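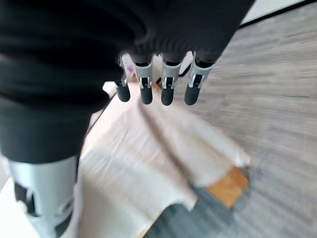 by Naomi Kimaro – posted in Games / Simulation / Mods – 15 comments

Flindness Rivers – README

Hello and welcome, and thank you for downloading! Flindness Rivers is a free map pack for Dolel, the slow little canoeing game that I have been playing far too much of since it came out. It adds four new rivers, a lake with an island in the middle of it, and a handful of campsites where you can pull up your boat, light the stove and listen to the frogs. (The frogs are new too. I spent a whole November on the frogs.)

What you need

You need the full version of Dolel, because the demo can't load outside maps. You also need the Terkon loader, which most of you will have already if you've tried any other mods for this game. The pack takes up 270 MB once it's unpacked, so it should fit on nearly anything.

Installing

Close the game first. Unzip the download and drag the folder called flindness into your Terkon maps folder, then start the game and pick "Outside maps" from the title screen. If you had an older version of the pack, please delete it before you copy the new one over – leftover river files get mixed in with the new ones and you'll end up paddling up a waterfall, which one player told me was the best evening he'd had in the game, but still.

The rivers

Okoth is where I'd start. It's wide and lazy, with long bends and plenty of places to stop, and the current will carry you most of the way if you'd like to just put the paddle down and look at the trees. The Upper Flindness is the hard one. It drops 200 meters from the first pool to the lake, and there are two stretches where you really do want to get out and carry the boat. The other two rivers sit somewhere in between, and I'm still changing my mind about their names, so don't be surprised if they're called something else next time.

Things that aren't right yet

Rain falls through the roof of the boathouse. The heron at the third campsite sometimes stands in the air a little way above the water, and I have moved him more times than I care to say. On slower computers the lake can stutter if you turn the view distance above 2000, so try bringing it down a bit before you write to me.

Saved trips from version one won't open in this version. I'm sorry about that, I know some of you had lovely long ones going.

Using and sharing

Please do share the pack, make videos with it, or take it apart to see how the rivers are built. If you use my riverbanks in a map of your own I'd love a mention and a link, and I'd love even more to come and paddle it. Just don't sell it, please.

Filed under: Maps, Boats, Relaxing, Single player
Shares 200 | Comments 15
Contact | Report a broken download | Back to top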